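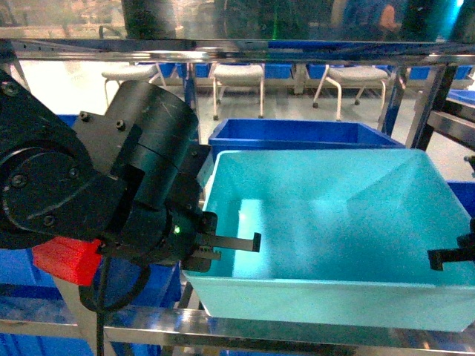
*Item 3: teal plastic tote, open and empty.*

**Minutes of the Storage and Packing Working Group**

Held on Friday, May 21, 2021, in the ground floor meeting room, Peixoto depot

**In the chair:** Raíssa Prado

**Also represented:** Stores, Goods Inwards, Packing, Health and Safety, Purchasing

**Apologies:** Brosonano site office

## 1. Minutes of the previous meeting

The minutes were agreed as a correct record, subject to one amendment under item 5, where "lids" should read "labels". The Chair signed the amended copy.

## 2. Matters arising

The broken shelf in bay 2 had been replaced. Stores reported that the new shelf sat slightly lower than the old one and that the tall cartons had been moved to the bay opposite. No further action was required.

The request for a second hand-washing point remained with the landlord. Health and Safety undertook to write again before the end of the month.

## 3. Plastic totes

The group considered whether the open plastic tote should become the standard container for small goods between Goods Inwards and Packing. Cardboard cartons had been used until now, and Packing had complained on several occasions of split bases and of loose flaps catching on the racking.

Purchasing reported that 536 cartons had been written off since October. Two suppliers had been approached for totes. Rodovar had offered the better price and could deliver in part loads. Wuvitz had offered a shorter lead time but would not accept an order of fewer than 393 units, and the group considered this too large a commitment at the present stage.

Packing spoke in favour of the open pattern. The smooth interior could be wiped down at the end of a shift, and a pale colour made it easier to see whether anything small had been left at the bottom. Goods Inwards raised the matter of the sloping sides, which reduced the floor space inside and meant that boxed items did not sit squarely against the walls. It was accepted that this would affect a minority of lines, and that those lines could remain in cartons for the time being.

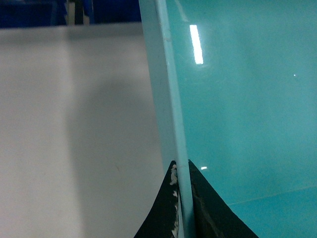 There was some discussion of colour. Stores would have preferred grey, on the grounds that marks would show less. The Chair observed that blue-green was easily told apart from the waste bins and that there had been confusion between the two at the Brosonano site. It was agreed to keep to shades in the blue-green range and not to hold up the order over an exact match.

Health and Safety asked that glare from shiny surfaces be borne in mind when the packing benches were next rearranged. One member of the packing team had mentioned reflections from the overhead lights as a nuisance when reading small print. Packing agreed to look at the position of the benches.

**Resolved:** that some 20 totes be ordered from Rodovar for a trial in Packing, and that cartons continue in use elsewhere.

**Action:** Purchasing to place the order. Packing to keep a written note of any difficulties and bring it to the next meeting.

## 4. Cleaning and inspection

The group received a short draft procedure from Stores. Totes would be emptied fully, checked for labels and packing tape, wiped inside and out, and left to dry before stacking. Any tote with a cracked rim or a sharp edge was to be withdrawn and marked.

Packing asked who would decide whether a nick in an edge was serious enough for withdrawal. It was agreed that the shift lead would do so and that the procedure should say as much. Goods Inwards asked for the word "immediately" to be removed from paragraph four. This was accepted.

**Action:** Stores to circulate the revised procedure.

## 5. Labels

Adhesive labels were thought unsuitable for totes in daily use. Purchasing would obtain samples of slide-in card holders. The existing label stock would be used up on cartons.

## 6. Any other business

Goods Inwards reported that the floor markings near the side door had worn away. Health and Safety would arrange repainting.

## 7. Next meeting

The date would be set once the totes had been delivered. The Chair closed the meeting.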